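Office Storage and Box Files: Frequently Asked Questions
Facilities and Records Services, Dvorak House
Last revised December 15, 2022

The following answers apply to all staff and tenants who use the low two-door cabinets on the office floors. Questions about archive boxes held off site should be directed to the Mititz records store.

What is the cabinet beside my desk intended for?

Each low cabinet is provided for current working files, meaning those consulted at least once a month. A cabinet has one shelf, with a compartment above and a compartment below. It is not intended for personal belongings, food, or computer equipment. Employees who need space for a coat or bag may request a locker at the Esus reception desk.

How should a box file be put away?

Open both doors fully before lifting the file. Hold the file level, with the spine toward you, and slide it onto the shelf until it clears the front edge of the cabinet. The finger hole in the spine is there so that the file can be drawn out again, and it should face the opening. Files should not be left partly over the front edge of the cabinet top, where a passing sleeve or a closing door may catch them. 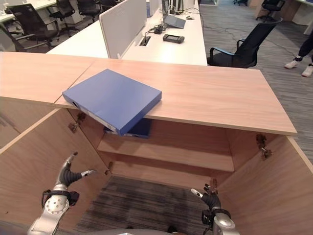
May files be kept on top of the cabinet?

Yes, during the working day. The top may be used as a resting place for files in active use, provided that they lie flat and that no more than two are stacked together. At the end of the day all files are to be returned to the interior and the doors closed. Files containing personnel or financial records must be locked away whenever the desk is unattended, including over lunch.

Which files go on the shelf and which go below?

The shelf is reserved for files belonging to the current quarter. The lower compartment is for the previous quarter and for empty files awaiting new labels. Departments that keep few paper records may leave the lower compartment clear, and will not be asked to give up the cabinet on that account.

What is the difference between a box file and a ring binder?

A box file holds loose papers of mixed size and closes with a lid. A ring binder holds punched sheets that must stay in a fixed order, such as signed procedures and meeting minutes. Both are supplied through the Pukov stationery catalog. 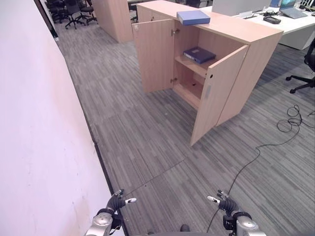 Requests for new cabinets are considered twice a year, in June and December. At the last review the building held 147 cabinets, of which 13 were awaiting repair to a hinge or lock. Departments are asked to examine their existing space before applying. A cabinet with one navy-blue binder on the shelf and nothing in the compartment beneath it has ample room for another project, and an application from that department would normally be deferred. Form 555 should be completed by the department office and returned with a short statement of need.

How are colors assigned?

Color is left to the department. Staff should not rely on color alone to identify a file, as shades of blue vary from one delivery to the next. Every file must carry a typed label showing the department, the subject, and the year.

I have lost my cabinet key. What should I do?

Report the loss to extension 857 on the same day. Please quote the cabinet number. Locks must not be forced, and keys must not be copied outside the building. A replacement is normally issued within two working days.

A door no longer closes properly. May I adjust it?

No. Loose hinges should be reported to the same extension. Until the repair has been made, keep the door closed as far as it will go and move any confidential files to another lockable cabinet.

Are cables permitted near the cabinets?

Cables should be kept clear of the doors and of the carpet in front of them, so that both doors can open fully. Cable ties are available free of charge at reception.

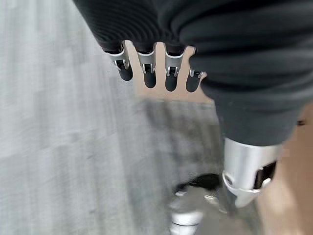

One reader in the Mititz office wrote to ask whether the end-of-day rule could be relaxed for teams working across two shifts, as the same files are needed again within the hour. Her team had been putting everything away at six and taking it all out again at half past.

The rule may be relaxed in such cases. The outgoing shift may leave files on the cabinet top if a member of the incoming shift is present to receive them. The last shift of the day remains responsible for returning all files and locking the doors.

When should old files be removed?

Files older than two quarters should be sent to the records store in the first week of the new quarter. Remove plastic pockets and large metal clips beforehand, and write the disposal date on the transfer slip. Emptied box files in good condition should be returned to the stationery room for reuse.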